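Slide 3, small counters. Say hi, thank Lama Sabbagh for the slot. Dont rush this bit.

Main point: heat at one end, dishes at the other, open surface between. Ask who has a toaster oven jammed against the drying rack. Wait for hands.
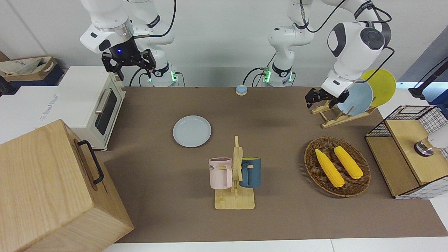 Ferkthorpe, May

Toaster oven far left, turned in a little toward the center. Wooden dish rack well away from it. Big brown mat covers most of the table. Mention the mat!! People always ask.

Then budget. I tell folks 300, 400 if they want a nicer rack. Skip the Ernden story if its past 1735.

Handle on the oven door: leave room to pull it all the way down, teh number one complaint in Clunus. Questions, then coffee.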